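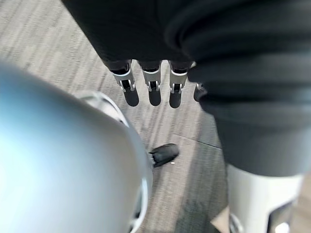

I have never trusted gray carpet tile, and I have worked on top of it for most of my adult life. Every office I have rented or been hired into had some version of it, and every person who picked it told me the same thing: it hides dirt, it lasts forever, and if something spills you pop out the square and drop in a new one. Ours has the fine streaks of light and dark gray running on a diagonal, and a faint straight line where one tile meets the next. The streaks are there so your eye gives up. Even so, a white speck hardly bigger than a crumb stands out on it, which makes me wonder what exactly I am supposed to be getting in return for looking at this color all day.

Take the hiding of dirt first. I don't doubt that it works on coffee, up to a point. But a floor that hides dirt is a floor that gets cleaned less. When the boards in my kitchen are dirty I know it and I sweep. When the office carpet is dirty I find out in May, when the sun comes in low through the side windows and the path from the door to the printer shows up like a deer trail. By then it is a job for a machine and a man with a van.

Then there is the swapping. This is the part the salespeople love, and I will admit it sounds sensible. When we moved in, the supplier left us a box of spares from a line called Tiltora, and I remember feeling well looked after. Two years later somebody knocked a toner cartridge off a shelf and we got to try it. The old tile came up fine. The new one went down fine. And for the next eight months we had one dark, plush, perfect square in the middle of a field of flat gray ones, and visitors steered around it as if it were wet paint. A replacement tile matches the floor you had on the first day. It does not match the floor you have.

My neighbor down the hall, Dean Tapley, thinks I am being a snob. He put carpet tile in his place on purpose and paid for it himself, 58 boxes of it, and he says he would do it again tomorrow. His argument is noise. He had polished concrete before, and he says that every dropped pen and every chair leg went through his phone calls like a hammer. I believe him. I have sat in one of those bare, echoing rooms with the exposed ducts and I came out with a headache. If the choice is between gray carpet and a parking garage, fine, give me the carpet.

But why is that the choice? The sample book I was shown for the Cistano range had 80 colors in it, and I went through the whole thing at the counter while the rep checked his messages. There was a rust red, a decent dark green, a blue I would have been happy to live with. I asked who buys those. He said schools, mostly. Offices take the grays. The price was the same for all of them, so you can't blame the budget. You can't blame the cleaning either, as a mottled green would swallow a coffee ring as well as a mottled gray does.

I think what people are really buying is the next tenant. A landlord with 3000 square feet to fill doesn't want a floor that anyone could dislike, and so he puts in one that no one could possibly like, and the tenants learn to call it neutral. After a while they go and choose it themselves. I did. When we expanded into the room next door I had a free hand - no landlord's spec, nothing - and I ordered the same gray so that it would "go."

It does go. It goes so well that you can't tell where the old room stops. I still think we should have taken the green, and when this lot wears out I intend to say so, before anyone opens the box of spares.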